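Workshop notebook, Wednesday, bench 2
Sorting parts for the Pullivberg units

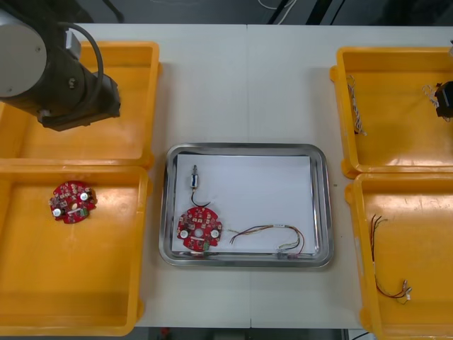

Started at 9.30 with the round boards. Ebony wants the sets laid out on the bench before anyone solders, as we lost most of a morning in May to a harness that had gone into the wrong batch. Fresh paper in the steel tray. It marks quickly, but small screws show up on it and don't slide about.

Order for each set: board first, then the cylinder with the short black lead, then the coloured harness. Connector end towards you. The harnesses spring open when the tie comes off, so give them a minute to settle before checking the wires.

Red boards stay flat in the yellow bins, one layer only. I know it wastes space. Usa stacked a few last time and we had to go over every one with the magnifier — no damage found, but it was slow.

Stock sheet says 70 boards from Graren and 50 harnesses. The other harnesses are on order from McPhee, no date yet. Rang twice, left a message the second time.

To do:
wipe out the bins, they pick up dust
new labels for the harness bags, the old ones peel
ask Usa whether the 30 mm lead is long enough once the lid is on
find the drawing for job 521, not in the Katon folder

Stopped at 12.15. Ebony has the bench after lunch, so the tray goes on the shelf with the paper left in.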